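Cómo leer un anuncio de piso sin creérselo entero

Quien redacta un anuncio inmobiliario cobra cuando usted firma. No hay nada de ilegal en ello, pero conviene tenerlo presente antes de enamorarse de un «luminoso, reformado y con muchas posibilidades». Llevo años acompañando a compradores en visitas y sigo abriendo cada ficha con la misma desconfianza. Este es el método que uso.

Paso 1. Copie el anuncio antes de llamar

Guarde el texto completo, el precio y la fecha en que lo ha visto. Los anuncios se retocan. Corina Pascu siguió uno de la agencia Celldale desde el 20 de febrero y en ese tiempo el «trastero incluido» pasó a ser «trastero opcional» sin que el precio bajara un euro. Como tenía la primera versión guardada, pudo discutirlo. Sin ella le habrían dicho que lo había entendido mal.

Paso 2. Tache los adjetivos

Imprima la ficha y tache todo lo que no se pueda medir o comprobar: acogedor, exclusivo, inmejorable, señorial. En una ficha de Grukura que me pasó Relu Marinescu quedaron en pie cuatro datos: la planta, el número de dormitorios, el tipo de calefacción y el precio. Ni la superficie útil, ni los gastos de comunidad, ni el año del edificio. Lo que falta suele ser lo primero que hay que preguntar.

Paso 3. Pregunte por escrito

Por teléfono todo el mundo es muy amable y luego no hay rastro. Mande un correo corto con estas preguntas:

¿Cuál es la superficie útil, y no solo la construida?
¿Cuánto se paga de comunidad y hay derramas aprobadas o previstas?
¿Tiene cargas la vivienda?
¿Está ocupada o alquilada?
¿Quién paga los honorarios de la agencia y cuánto suman con impuestos?
¿Desde cuándo está a la venta y ha cambiado el precio?

Son 6 preguntas y ninguna es impertinente. Si la respuesta es «mejor lo hablamos en la visita», insista una vez. Si vuelve a ocurrir, apúntelo y siga mirando otros pisos.

Paso 4. Desconfíe de la prisa

«Hay otra pareja muy interesada». Puede ser verdad. Yo he oído la frase en pisos que seguían anunciados en diciembre, nueve meses después. Pida que le digan si existe una oferta firmada. No le darán nombres, y está bien que no los den, pero la cara que ponen al contestar ya orienta algo.

Paso 5. Haga dos visitas, a horas distintas

La primera sirve para ver si le interesa; la segunda, para buscar pegas. En la segunda abra grifos y ventanas, mire dentro de los armarios empotrados, busque el cuadro eléctrico y calle un rato para oír a los vecinos. Si el piso se vende amueblado, pida un inventario y repase también los muebles: superficies, cantos, la pared que tienen detrás. «Amueblado» en un anuncio puede significar casi cualquier cosa.
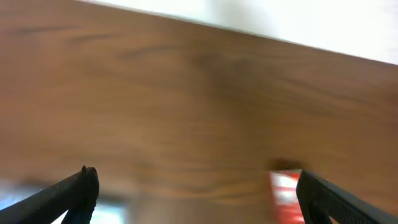
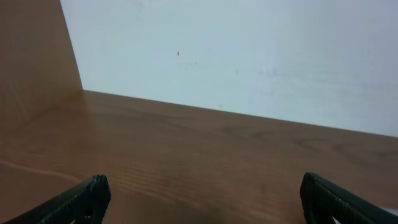 Madera y pared clara. 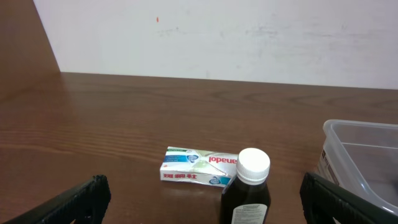
Aurel Pascu añade una costumbre que le he copiado: al salir, antes de hablar con nadie, escribe en el portal tres cosas que no le han gustado. Si espera a llegar a casa, dice, ya se ha convencido de que eran detalles.

Paso 6. Saque la nota simple usted mismo

No acepte la copia que le enseña el vendedor en el móvil. Pídala al Registro, compruebe quién figura como titular y lea la parte de cargas hasta el final. En una operación en la calle Mihăilă apareció un embargo de 733 euros. Una cantidad ridícula, que se resolvió pronto, pero la agencia había contestado por correo que la finca estaba libre de todo. Quien no mira lo pequeño puede que tampoco haya mirado lo grande.

Paso 7. La señal, al final

No entregue dinero «para reservar» sin un documento que diga a quién se paga, qué pasa si el banco no concede la hipoteca y en qué plazo se devuelve. Wanpen Intarasuk estuvo a punto de firmar una hoja de reserva de Divodlow en la que el plazo de devolución estaba en blanco. Pidió que lo rellenaran y tardaron varios días en hacerlo. Lo rellenaron, y entonces firmó.

Si tiene dudas con el contrato de arras, páguese una hora de abogado que no venga recomendado por la agencia.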